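Gravell household tips, text set
README, last touched 02/05/2025

What's in it

3520 short tips on washing, mending and storing things at home, typed up from the Gravell parish newsletters and the Ashworth leaflets. One tip per line. Plain text, UTF-8, tabs between fields. No headers in the file, sorry, see below for the order.

Fields: id, source, year, room, tip text, notes. Notes is mostly blank. Year is blank where the leaflet had none on it, don't read anything into that.

Room is one of kitchen, bathroom, laundry, shed, other. "Other" got used far too much in the early batches. Have re-sorted 400 of them, rest still to do.

Where it came from

Newsletters were lent by Wayne Mellor, who also typed the first batch. Ashworth leaflets were scanned and then corrected by hand. The scanning made a mess of fractions, so if you see "l/2" with a letter L, that's a half. Fixed most. Not all.

Dreretti catalogue pages left out for now. Still waiting to hear about permission. Asked in April, will chase.
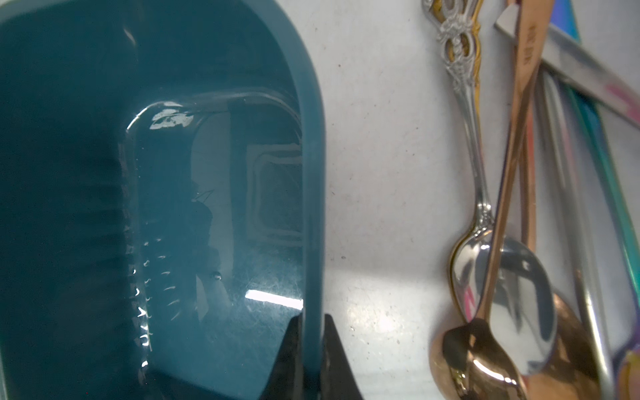
Spelling kept as printed, so you get "tea-towel", "tea towel" and "teatowel". Same with brand names, left alone. Imperial measures left alone too. If you want them converted do it in your own copy please.

Known problems

- 70 tips turn up twice with slightly different wording. Kept both, the ids are in doubles.txt
- some tips run on to the next line where the newsletter had a page break
- 3 tips recomend mixing cleaning products that should never be mixed. Marked UNSAFE in notes. Do not strip the notes field and then publish the rest!!
- years on the Zukness supplement look wrong, treat as a guess

Not good for

Anything where the advice has to be right. It's old newspaper-style stuff, some of it daft. Fine for looking at how people wrote instructions, word counts, spelling, that sort of thing.

Using it

Free for teaching and private study. Say where you got it. For anything you're selling, ask Wayne first as the newsletters are his.

Corrections: send the id and teh new line, nothing else needed. Please don't send the whole file back.

To do

finish the "other" pile
fractions
add headers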